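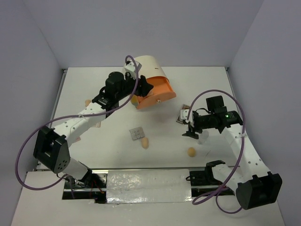 The cream storage box with its orange front compartment open. Photo: Prikar

Prikar Opens Small-Storage Display in Brinitz

BRINITZ — Household goods maker Prikar will open a display of small storage boxes at its Brinitz showroom on Wednesday, with 71 pieces on view through the end of February.

Among them is the Trnka, a cream box with a rounded top and an orange compartment at the front, opened by a small round knob. It is meant for the items that collect on desks and hall tables — keys, erasers, spare buttons.

"Customers asked us for a box they could leave out in the open," said Blažena Štěpánek, head of home products at Prikar.

Visitors may handle all pieces on display. Admission is free, and doors open at 10 a.m.

Media contact: Kevser Gezer, Prikar press office, extension 2341.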